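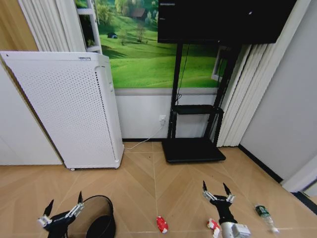 Ten demos and one number

Halina Pietrzak has been after me since August to try Pesier, the task planner everyone in our corner of robotics seems to be installing. So I gave it a floor pickup job: bottle and small litter into the round black bin. I ran 274 episodes through it in simulation before letting it near real arms, and I'm still not sold.

The pitch is that you type a sentence and get a plan. You do. Mine came back with 3 steps per object, all sensible, and it took less time than my old state machine takes to load. But a plan that says "grasp bottle" has skipped the part I lose sleep over. A clear bottle lying on its side on a tan chevron floor is a rotten thing to ask a depth map about. You mostly get the label and the cap, and the rest of it is parquet seen through plastic.

Then there's the mural. A big green landscape on the back wall, hills and trees and a little house, and the open-vocabulary detector is free to call any of that whatever it likes. The planner takes the label at face value. It has no check for whether a thing sits on the floor plane, so I wrote one. It's a dumb filter on height and distance, and it did more for my success rate than switching planners did.

Roos Vanhove says I'm being unfair and that perception isn't Pesier's job. Fine - but then don't print an end-to-end figure on the project page. Whose detector was that with? Which floor?

The replanning worries me more. When a grasp fails in sim, it asks for a new plan, and the new plan is usually the old plan. I found one log with 543 lines of this. A retry counter would have stopped it.

I do like the logging format, and I'll probably steal it. For now the old state machine stays on the main branch and Pesier gets its own. If anyone has it working with transparent objects, send me the raw logs, please, failures included.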